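Review of the Irkumska desktop arm with the Kuneo sorting set
Posted 10/27/24 by Sze-wing Kan

I ordered the Irkumska arm in May, together with the small sorting set from Kuneo which the shop offers beside it. English is my third language, so please excuse me if a sentence is stiff. I wanted an arm which I can teach by showing, and the first task I gave it was the classic one: take colored cubes out of a tray and put each color in its own dish.
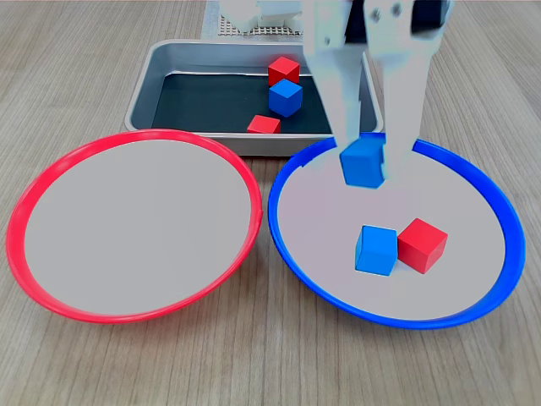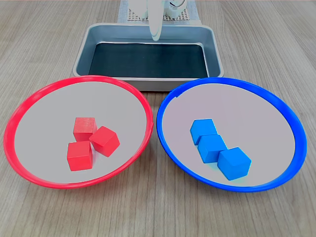
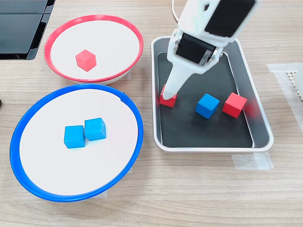 First the assembly. The manual says one evening and I needed two. The parts are good and the screws are sorted in small bags by step, which I liked very much. The wrist is the difficult place. The cable must go through before you close the cover, but the manual mentions the cable only on the next page, so I had to open everything again. Please print this page in the other order.

The long fingers are the best part of the machine. They are narrow enough to go down between two cubes, and they hold a cube firmly without marking the paint. When the cube is turned at an angle to the fingers, the grip is less sure. In such a case the arm sometimes pushes the cube against the wall of the tray first, and this costs time.

For the teaching I used the Ernness software, the free version. You guide the arm by hand and it records. I made 30 recordings and the result was poor, the arm often stopped above the tray and waited. With 100 recordings it became a different machine. I then ran 16 full rounds with the cubes in new positions each time, and 2 of them failed, both because a cube stood too close to the corner. The training took roughly one night on my old computer. The software crashed a few times during saving, but I did not lose any recording.

Now the Kuneo set. The cubes are pleasant to hold and the colors are easy for the software to separate under my ceiling lamp. I advise you to fasten down what should not move, because a tray that slides even a little makes your older recordings less useful. I also would like a third color in the box. With only red and blue you finish with the set quite soon, and the extra colors are sold separately for a price I find too high.

The noise is acceptable. I can work in the same room, but I would not run it next to a person who sleeps. After a long session the motors become warm and the movement is a little softer, so I give it a pause.

I wrote to the support one time about the wrist cable. The answer came the next day and was polite, with a drawing.

Before this I used the Sin arm, which is cheaper and faster to build. It has short fingers and it could not reach well into a deep tray. If you only want to move things on a flat table, the Sin is enough and you save money. For picking from a tray I would buy the Irkumska again, and I would take the cubes from somewhere else.

My rating: four stars for the arm, three for the sorting set.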